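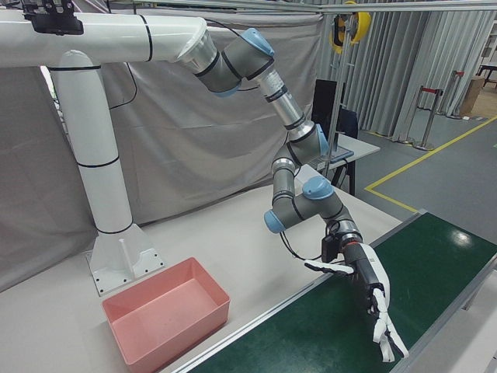 Sorting and Packing Assistants — Gestville

Konell invites applications for casual positions at its Gestville packing centre, commencing in August. Successful applicants will sort small goods from the conveyor line into bins, check labels against the order sheet and keep their work area tidy. Shifts are 20 hours per week, with some 40 minutes of paid training before the first shift.

Applicants must be able to stand for extended periods and recognise colour codes reliably. Previous warehouse experience is desirable but not required.

Written applications, quoting position 301, should be addressed to Isla MacRitchie, Staffing Office. Enquiries about rosters — Murdo Rankin, before 4 pm.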